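## 4. Setting up the Pilico label printer

Do this section after Section 3 (the app) and before Section 5 (the app again, once it has updated itself and forgotten you). You will need the printer, the power brick, one roll of labels and a flat spot near a power point. The bag of small screws is for the wall bracket, which is sold separately. Keep the screws anyway. They'll outlive the printer.

### 4.1 Loading the roll

1. Turn the printer off at the switch on the back. The button on the front only puts it to sleep, and it sleeps lightly.
2. Press both side catches and lift the lid. One catch will let go first. Hold it there and keep at the other.
3. Drop the roll onto the spindle with the labels feeding from underneath. The drawing inside the lid shows them feeding from the top. The drawing belongs to the previous model.
4. Pull the first label forward until it pokes out past the serrated bar.
5. Close the lid with a palm on each side until you hear two clicks.

**Note:** One click is a closed lid as far as you're concerned and an open lid as far as the printer is concerned. If the light stays orange, go back to step 5.

**Caution:** The serrated bar is sharper than anything in your cutlery drawer. Don't run a thumb along it to check.

### 4.2 Calibrating

The printer has to learn where one label stops and the next begins. It will waste a few finding out.

1. Turn the printer on and wait for a steady green light.
2. Hold the feed button until the light blinks twice, then let go. If you hold it through to the third blink you have started a factory reset, in which case we'll see you back in Section 3.
3. Let it run. It'll spit out some blanks, grumble, and pull the last one halfway back in.
4. Press feed once. A single blank label should come out and stop with its edge level with the bar.

If it stops short, repeat from step 2. If it stops short again, check the roll size in the app. Out of the box this is set to Wellora Narrow, a size that hasn't been stocked in Australia for as long as any of us has worked here.

**Note:** A full roll holds 1,923 labels. The carton says 2,000. We have raised this with the people who print the carton.

### 4.3 Printing a test label

1. In the app, tap **Labels**, then **New**, then **Text**.
2. Type a short word. Thirteen characters is the limit at the default size, spaces included, so "Christmas lights" will come out as "Christmas lig".
3. Tap **Print**. Nothing will happen for a few seconds. Don't tap it again, unless you'd like several.
4. Tear downwards and to the left.

Accented letters work if you pick the Justance typeface. In the other typefaces they come out as small empty boxes, as a customer named Krūmiņa pointed out to us with great patience and an enclosed sample.

### 4.4 Sticking labels so they stay stuck

Most complaints about our adhesive are really complaints about dust, cooking oil or a shelf that was wiped down with furniture polish that morning. Clean the spot with a cloth and a dab of metho, give it a minute, then press the label on from the middle outwards.

Labels hold best on smooth, flat faces and worst on anything with a groove in it. Choose a spot where the whole back of the label can make contact, and keep it well clear of corners, where it will be picked at by children and adults alike. A slotted aluminium post like the one in the back corner here is a poor candidate, with those parallel grooves running all the way up it; the white wall on either side will serve you better, or the teal tabletop if you must, although a matte surface wants a firmer press. For posts of that sort, fold the label around a cable tie and do up the tie.
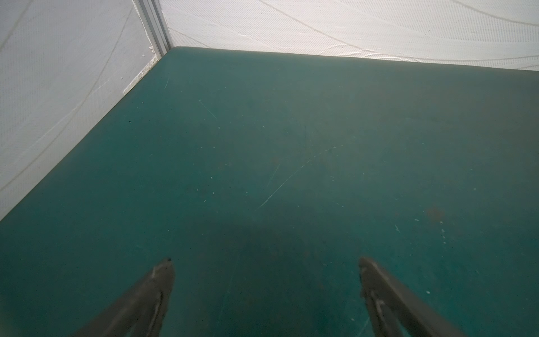 **Caution:** Labels come off painted walls easily in the first day. After that they bring the paint along.

### 4.5 If it still won't print

- **Orange light, lid shut:** The lid isn't shut.
- **Red light:** The head is too hot. Leave it alone until the light goes green, and stop printing labels for individual spice jars in one sitting.
- **Faint print:** The roll is in upside down. See 4.1, step 3, and ignore the drawing.
- **No light:** Check the power point. We do have to ask.

For anything else, write to Ismail Tahiri at the service desk and include the serial number, found on the underside, beneath the roll size sticker. The desk is unattended for most of August.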